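Sep 7, 2022

Roaming tests on the Nodau SIMs, day two, and it's going so much better than I expected! The data profile finally sticks after a reboot on both handsets. Turned out the old Urkbridge profile was still sitting in the list and kept taking over. Deleted it, typed the new APN by hand (all lowercase, no space at the end!), restarted, and LTE was up in under a minute.

Sơn Khổng had the idea of logging every attach attempt overnight, and I love it. We got 3,123 attempts, 235 of them rejected, and nearly all the rejects came from the one phone still set to IPv6 only. 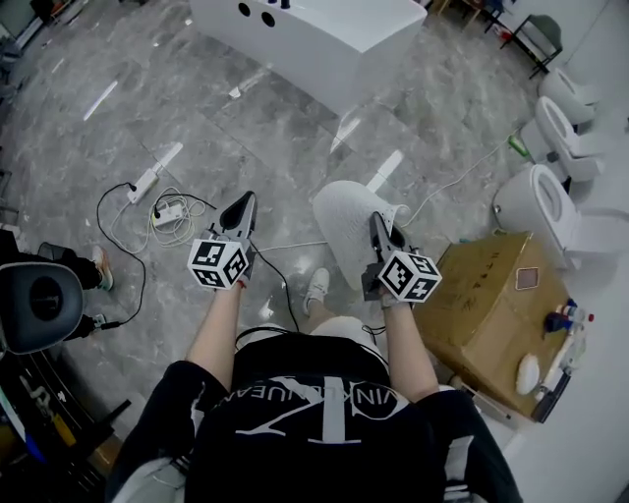 Switched that phone to IPv4/IPv6 and ran a short batch: 268 attempts, zero rejects. So nice to see a clean column for once. MMS is still stubborn. Pictures go out fine, but incoming ones hang at "downloading" until I toggle mobile data. I suspect the proxy port, and the Triệu notes from January list a different one from ours.

To do:

- try the Triệu port on both handsets
- rerun the overnight log with dual stack
- ask Birkinska for two more test SIMs
- export the APN list before anyone resets a phone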